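Chapter 7
Building a Hand-Held Gripper in a Shared Workshop

In the earlier chapters we worked with parts that stay on the bench. From now on the tool leaves the bench and goes into your hand. The project for this chapter is the Kimard, a simple gripper which a person holds and closes by hand. It is used to show a robot how a task is done, and its design comes from the shared workshop in Hatevside, where Randi Åberg built the first pair in June.

You will need two grippers, one for each hand. The body is printed in plastic and takes roughly 30 hours on a slow printer. The fingers are made separately, so that they can be changed when they wear.
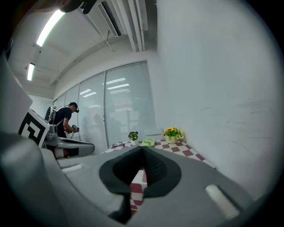
The fingers deserve more patience than the body. A hard finger pushes a small object away before it closes on it, and a finger that is too soft folds back. Åberg tried several shapes before she was satisfied, and her notes say that she learned most from the bad ones. Keep your own bad ones in a box, with a label on each.

7.1 Choosing the practice table

Before you record anything, prepare a table with ordinary things on it. They should differ in shape and weight – something thin, something round, something which bends. Fix a place for each and write it down. A patterned cloth gives the camera more detail to follow than a plain white top.
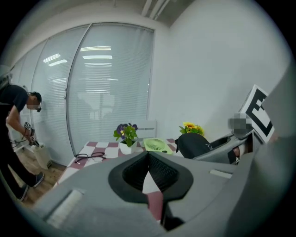

Fig. 7.1. Practice table with folded glasses, flowers and a small green fan on a checkered cloth.

7.2 Markers and cables

Each gripper carries a printed marker, a square pattern in black and white. The software, which in our build is Zastix, finds the pattern and calculates where the gripper is and how it is turned. Print the markers on matt paper and glue them completely flat. One raised corner is enough to spoil a measurement.

Lead the cables away from the side where you stand. In the workshop we also allow 156 cm of free cable between the gripper and the first fixing point, so that the arm can stretch without pulling. 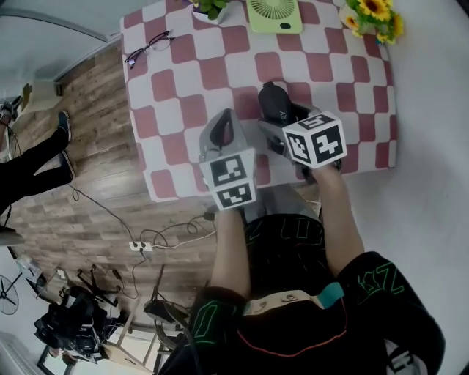 Can I begin with only one gripper?
One gripper is enough for the exercises on picking up and putting down. You will need the second from section 7.4, where one hand holds an object still while the other works on it.

7.3 Preparing the printed parts

Remove the supports with a small knife, always cutting away from the fingers. Then push the hinge pin through by hand. If it does not pass, open the hole a little with a round file and try again.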